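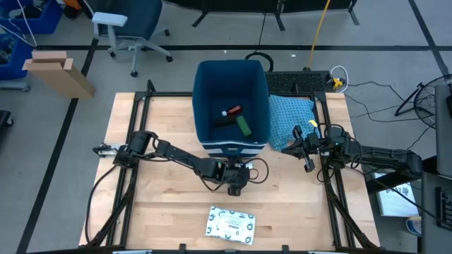 Mustard again today. Opened the second jar from the January run and it is still too bitter, so the waiting theory is probably wrong for this seed. The first jar was bitter on day one and acceptable by day ten. This one has had longer than that and has gone from bitter to slightly less bitter, with no real heat behind it.

Notes on what was different. Jar one was yellow seed only, from Moffat, cracked by hand. Jar two was half yellow and half brown, also Moffat, run through the Drilon mill on the fine setting. The mill warms up. By the end of the batch the flour coming out was warm to the hand, and I did not stop to let it cool. I did not measure it either, which I should have.

The heat in mustard is not in the dry seed. Seed and water have to meet before the enzyme can do its work, and the enzyme is sensitive. Cold water gives a sharp paste. Hot water gives a flat one. Acid slows the reaction down, so vinegar added at the start makes a milder mustard than vinegar added after a rest. All of this is well known and I have written it in this diary before, and then ignored it when I was in a hurry.

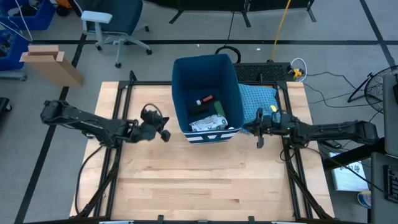
Kenna Matheson
Fri 7 February

Test batches this afternoon, three of them, all brown seed, all milled in short bursts with a break between. 50 grams of flour to 74 grams of liquid in each. The odd number is left over from scaling down the old recipe and I have kept it so the results can be compared with last year's.

Batch A: cold tap water, rested 13 minutes, then vinegar and salt.
Batch B: cold tap water, vinegar and salt together at the start.
Batch C: water at 50 degrees Celsius, rested 13 minutes, then vinegar and salt.

Part of the liquid in each case is the Iltden cider vinegar, same bottle for all three. Salt weighed separately and dissolved before it went in.

A was strong right away and climbed into the nose. B was weak at first taste, with the vinegar in front and some heat arriving late. C was in between on heat but had a rounder flavor that I liked more than I expected to. I had assumed C would be dull. Either 50 degrees is below the point where the enzyme suffers much, or the bowl pulled the temperature down quickly. It was the steel bowl, and it had been sitting near the window. Should preheat the bowl next time, or use the glass one for everything.

Texture: all three too thick after an hour. Brown flour takes up more water than I allow for. A could have been sliced. I thinned half of A with a little more water and it went back to a normal paste without losing much, so the ratio can be corrected late. The other half stays as it is for reference.

Florencio Pastor called about the Losten market order. He wants the coarse mustard by the end of the month — same as last time, less sugar. I said yes to the sugar and maybe to the date. Whole-seed mustard needs a soak, and the soak cannot be rushed, or the seeds stay hard in the middle and crunch in the wrong way. He also asked if I could do a version with beer. I have tried that. The bitterness of the beer and the bitterness of new mustard add together, and it takes weeks for the result to be worth eating. Last July I threw out most of a batch. Told him I would think about a very light beer and a longer rest, and that he should not promise it to anyone.

On storage. The strength drops faster at room temperature than in the refrigerator, and I have been keeping my reference jars on the shelf. That makes them poor references. From now on one jar of each batch goes in the cold and one stays out, both labeled with the batch letter and the milling method. Lids tight. The old labels came off in the damp, so pencil on tape.

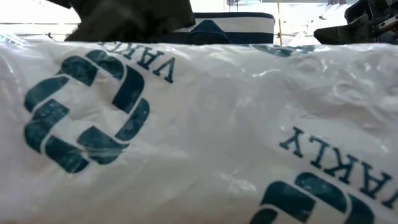 Wrap with dark teal print.

Evening tasting, plain bread, water between. A is still the hottest and still a little bitter at the back. B has gained nothing since the afternoon. C is the one I would put on a sandwich. If it holds for seven days I will repeat it with the mixed seed, then decide about turmeric, which I want for color only and would rather leave out.

Still to do: find out if the January bitterness came from the warm mill or from the seed itself. There is enough of the same bag left for one proper comparison — mill half cold, mill half without stopping, same water, same bowl. Put the thermometer next to the mill so I use it. Order more yellow seed before Moffat runs short. Wash the sieve.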